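Progress report to the Wilero Fund, July 28, 2020
Prepared by Savita Bhatia, Rurnar Community Flower Garden

Dear Soon-im,

Thank you again for your patience with us this spring. It has been a strange season for everyone, and I'm so glad to be writing with mostly good news (and one small request near the end!).

The new cutting beds are in. We planned for 11 and finished seven before the heat came, and Svend Toft has been out there most mornings fussing over the drip lines. Your first payment of $3000 went to soil, lumber and hoses, and the receipts are in the folder I sent in June. The zinnias are doing beautifully. The snapdragons, I'm sorry to say, sulked and then gave up.

Arranging lessons have moved to small groups, and Saoirse Fahy is teaching people to choose the vase first and the stems second.

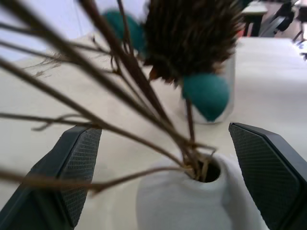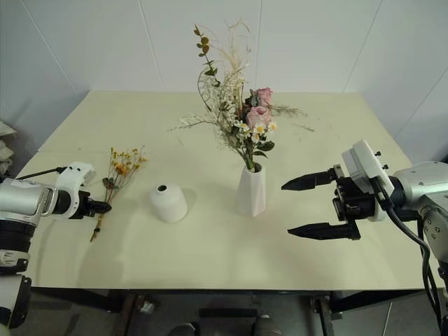 White vases, one rounded and one faceted, the second with pink roses and small daisy-like flowers.

Bouquet deliveries to neighbors living alone have reached 90 households, and the thank-you notes fill a whole drawer by now. Gyu-bin Choo keeps the route list and has asked for a second cooler for the van.

That brings me to my request: may we move what is left of the printing money over to the cooler? We would still like to finish the last four beds before the fall planting.

With warm thanks,
Savita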